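MATERIALS & STORAGE

What Wear Marks Say About a Plastic Bin
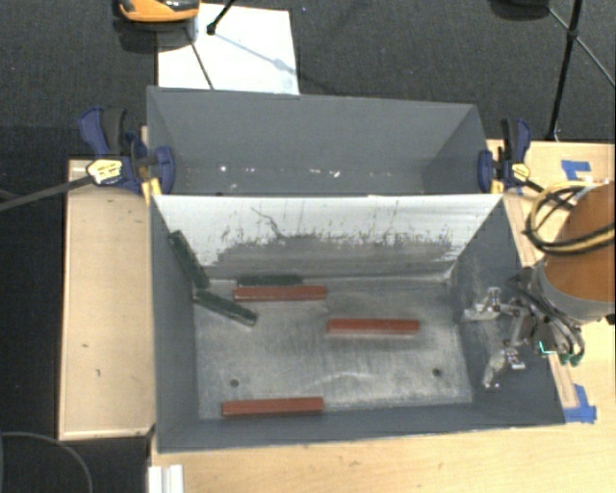
Blocks in a gray open-top bin. The far wall shows a dark worn band under a white upper part.

14 shares | 2 comments

Reusable bins are usually retired by age. Ornau, a parts warehouse outside Kodside, dropped that rule in August and now retires them by condition. Its stock is 983 bins, each inspected after 2000 trips.

Inspectors look at the floor first. Fine scratches have little effect on strength. A crack that starts at a corner or a drain hole is more serious, and the bin is pulled the same shift. Walls are checked for bowing with a straightedge laid along the rim. Bins that carry metal parts scuff faster than those that carry boxed goods, so the two groups are logged separately.

Load matters more than age. Bins held under 40 pounds often passed a second inspection at more than 3000 trips. Heavier bins tended to fail at the base, where stacking pressure and conveyor contact meet.

Scrapped bins are ground and sold as regrind. Mixed colors lower the price, and labels have to come off before grinding.

Related
Contreras Updates Its Pallet Repair Guide
Hidus Tests a Thicker Rim
Choosing a Label Adhesive for Cold Rooms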